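라크포트 철학연구소, 공개 강독 프로그램 '측정 이전의 것들' 3월 개강
현상학과 사회인식론을 함께 읽는 13주 과정, 참가 신청 접수 시작

2024년 2월 18일 일요일

라크포트(Lakport) 철학연구소가 오는 3월 공개 강독 프로그램 '측정 이전의 것들'을 시작한다. 증언, 신뢰, 암묵지, 분류의 문제를 한 학기 동안 천천히 읽어 나가는 자리로, 전공자와 일반 독자가 같은 책상에서 같은 텍스트를 읽는다. 연구소가 대학원 세미나의 문을 처음으로 완전히 열어 두는 프로그램이기도 해서 준비하는 사람들 모두 기대가 크다.

프로그램의 출발점은 오래된 질문 하나다. 우리가 무언가를 '안다'고 말할 때, 그 앎은 어디까지 말로 옮길 수 있는가? 자전거를 타는 사람은 균형 잡는 법을 알지만 그것을 공식으로 설명하지는 못한다. 바느질하는 사람은 천의 결을 손끝으로 읽고, 오래 환자를 돌본 사람은 숨소리의 작은 변화를 알아챈다. 이런 앎을 두고 어떤 철학자들은 결국 명제로 풀어 쓸 수 있다고 주장했고, 어떤 철학자들은 그렇게 푸는 순간 무언가 빠져나간다고 보았다. 강독은 이 논쟁을 서둘러 정리하지 않고 양쪽의 가장 강한 논증을 차례로 따라가 볼 예정이다.

전체 과정은 13주이며 3부로 나뉜다. 1부 '손의 앎'에서는 방법적 지식과 명제적 지식의 구분을 다룬다. 2부 '남의 말을 믿는다는 것'은 증언의 인식론으로 넘어가, 누구의 말이 믿을 만하다고 여겨지고 누구의 말은 그렇지 못한지 묻는다. 3부 '이름 붙이기'에서는 분류와 범주가 세계를 그저 기술하는지, 아니면 기술하면서 바꾸기도 하는지를 살핀다. 3부 마지막 두 주는 참가자들이 직접 고른 짧은 글을 읽는 시간으로 비워 두었다. 무엇이 올라올지 진행자들도 모르고, 그래서 가장 설레는 대목이다!

강독을 이끄는 구드룬 노르딘(Gudrun Nordin) 연구원은 이번 프로그램을 두고 이렇게 말했다. "철학 텍스트를 읽다 보면 한 문장 앞에서 한 시간을 보낼 때가 있습니다. 저는 그 한 시간이 정말 좋아요. 누군가 '이 문장을 이해 못 하겠다'고 말하면 방 안의 모두가 다시 첫 단어로 돌아가는데, 그때 제가 수십 번 읽은 문장이 전혀 다르게 보이기도 합니다. 그런 경험을 더 많은 분들과 나누고 싶었습니다."
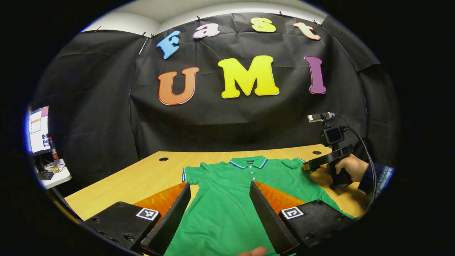
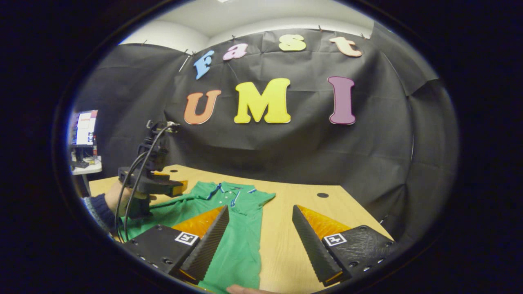 매주 모임은 소리 내어 읽기로 시작한다. 한 단락을 돌아가며 읽고, 각자 걸린 단어를 표시한 다음, 그 단어들에서 토론을 연다. 미리 요약문을 써 올 필요는 없고, 발표 의무도 없다. 다만 해당 주의 읽기 자료는 한 번 훑어보고 오기를 권한다. 자료는 매주 31쪽을 넘지 않도록 골랐다. 분량은 적어 보여도 밀도가 높은 글이 많아서, 지난해 소규모로 열었던 시범 강독에서는 두 쪽을 읽는 데 저녁 모임 하나를 다 쓴 적도 있었다.

시범 강독에서 가장 뜨거웠던 주제는 '신뢰할 만한 증언'이었다. 어떤 참가자는 직장에서 같은 의견을 내도 말하는 사람에 따라 무게가 달라지는 일을 이야기했고, 다른 참가자는 통역 일을 하며 남의 말을 옮길 때 생기는 책임의 문제를 꺼냈다. 토론은 모임이 끝난 뒤 계단참까지 이어졌다. 노르딘 연구원은 그날의 메모를 바탕으로 2부의 읽기 목록을 통째로 다시 짰다. 원래는 고전 논문 위주였으나, 지금은 짧은 에세이와 구술 기록이 함께 들어가 있다.

읽기 자료와 주석은 연구소가 운영하는 공동 주석 공간 '코라(Cora)'에 올라간다. 참가자는 본문 옆 여백에 질문을 남기고, 다른 사람의 질문에 이어서 쓸 수 있다. 이미 시범 강독 참가자들이 남긴 주석이 200개를 넘었는데, 번역어 하나를 두고 길게 이어진 논의부터 '이 문단은 버스에서 읽다가 정류장을 지나쳤다'는 짧은 고백까지 결이 다양하다. 새 참가자도 개강 전부터 이 주석들을 읽어 볼 수 있다.

번역 문제도 프로그램의 한 축이다. 영어의 'knowledge' 하나를 우리말로는 '지식', '앎', '인식'으로 달리 옮길 수 있고, 어느 말을 고르느냐에 따라 논증의 모양이 미묘하게 달라진다. '지식'은 쌓아 두는 물건처럼 들리고 '앎'은 하고 있는 일처럼 들린다는 의견이 시범 강독에서 나왔다. 이에 연구소는 하나의 번역어로 통일하지 않고, 주요 구절마다 두 가지 이상의 번역을 나란히 싣기로 했다. 원문을 함께 제공하지만 외국어 독해 능력은 참가 조건이 아니다.

모임 장소는 라크포트 철학연구소 본관의 비클룬드(Viklund) 열람실이다. 창가 쪽에 긴 책상이 놓인 조용한 방으로, 모임이 있는 날에는 시작 전부터 열어 두어 일찍 온 사람이 자료를 읽을 수 있게 한다. 휠체어로 출입할 수 있으며, 큰 글자 자료가 필요한 참가자는 신청서에 적으면 된다.

참가비는 없다. 신청서에는 이름과 연락처, 그리고 요즘 붙들고 있는 질문 한 가지를 적는다. 질문은 선발 기준이 아니며, 첫 모임에서 서로 인사를 나누는 데 쓰인다. 거창할 필요도 없다. 시범 강독 때는 '잊어버린 것도 아는 것인가'라는 질문이 첫 시간을 거의 다 채웠다. 중간에 합류하는 것도 가능하지만, 1부의 개념이 뒤에서 계속 다시 나오므로 첫 3주는 되도록 함께하기를 권한다.

프로그램을 마친 뒤에는 참가자들의 주석과 짧은 글을 모아 소책자로 엮을 계획이다. 글을 싣고 싶은 사람만 참여하며, 편집 모임 역시 원하는 사람이면 들어올 수 있다. 가을 학기의 주제도 이 편집 모임에서 함께 논의한다.

신청과 문의는 라크포트 철학연구소 공개강좌 담당 창구에서 받는다. 전체 읽기 목록과 주차별 일정표는 신청자에게 개별로 발송되며, 연구소 안내 데스크에서도 인쇄본을 받아 볼 수 있다.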